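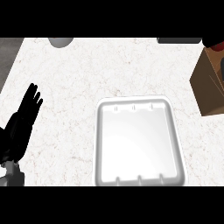 **Planning for next year's equipment, 6/21/24**

Hello again, everyone! The budget for the Demberg packing line is due at the end of June, and so many of you have stopped me in the hallway to ask about it that I thought I'd put it all down in one place.

The big item is still the hands. We have two quotes in, one from Wikar and one from Bhuiyan, and they're closer on price than I expected. Wikar includes 10 spare fingertips with each hand and Bhuiyan doesn't, so please don't compare the bottom lines until I've evened that out (I'm working on it, I promise).

Before we sign anything, I'd like us to keep going in simulation with the plain white foam trays, the marble counter and the cardboard box. It costs us very little, and I'd so much like to know how a hand copes with a shallow tray before we own one. I've asked for 200 more runs, which should take 7 working days.

The Gunthorpe site has asked to share the cost, and I'm all for it – they'd cover 70 percent of the service contract in return for using the setup in the evenings. We still need to settle who pays for shipping.

If your team needs anything else on the list, even something small like tray stock or cables, do send it to me before the end of the month. A rough price is fine for now, and I'll chase the proper quote myself.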